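The Pliver Workshop
Record of the Grolar Build, Bench 2
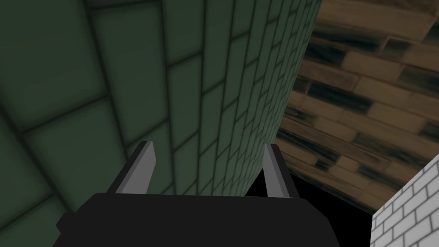 1. Purpose of the Record

Members of the Pliver Workshop who undertake a build of more than one month are required to keep a record of it. The record is to be written in the third person, and personal matters are to be left out. The present record concerns the gripper known as Grolar and was kept by the member responsible, Lewis Gillies.

2. State of the Work in January

The arm itself had not yet been assembled. Its parts were stored under Bench 2 in the boxes in which they had arrived. Mr. Gillies had chosen to complete the simulation first, and had given it a green tiled wall, a surface of brown planks, and a wall of small white bricks. The rules do not require a simulated room to resemble any real one. Mr. Gillies was asked by the evening supervisor, Ms. Oravec, whether the green tile had been selected from the standard set. He replied that it had been adjusted by hand over several evenings until it was correct.

Ms. Oravec asked what it was being compared with. The member stated that it was a kitchen. No further question was put to him at that time.

3. Trials

A trial consisted of closing the two fingers on a simulated cup and lifting it. The member recorded 1,207 trials. The cup was dropped in 96 of them. Under the rules of the workshop this rate was sufficient for the member to proceed to assembly, and he was informed of this in writing. He did not proceed. He requested an extension of his bench time and gave as grounds that the planks were still wrong near the door.

The simulation contained no door. Ms. Oravec noted this on the form and granted the extension.

4. The Matter of the Planks

At 9:40 in the evening, when the other benches had been cleared, the supervisor found the member seated at the screen with the gripper open and no trial running. He explained that his mother's kitchen on Rerkeck Street had been sold with the house. The boards there had been laid by his father, who had started from the wrong corner and declined to begin again. It had proved difficult to lay them wrongly in the same way. The software preferred to correct them.

Ms. Oravec took the second chair. She observed that the boards in her own childhood home had run toward the window, and that she could not now say what color they were. The member offered to show her how the streaks were made. The workshop closes at ten. On that evening the lights were left on until a quarter past eleven, and the entry in the log reads "supervised work."

5. Assembly

The boxes were opened the following week. The member fitted the base and the first joint without assistance and asked for help with the second, which was given. The fingers were cut from gray stock to the dimensions used in the simulation.

The simulated room was to have been deleted on completion, as storage is limited. The supervisor has approved its retention under the heading of reference material. It may be opened by any member on request. To date the requests have come from Mr. Gillies and, on two occasions, from Ms. Oravec, who gave no reason on the form.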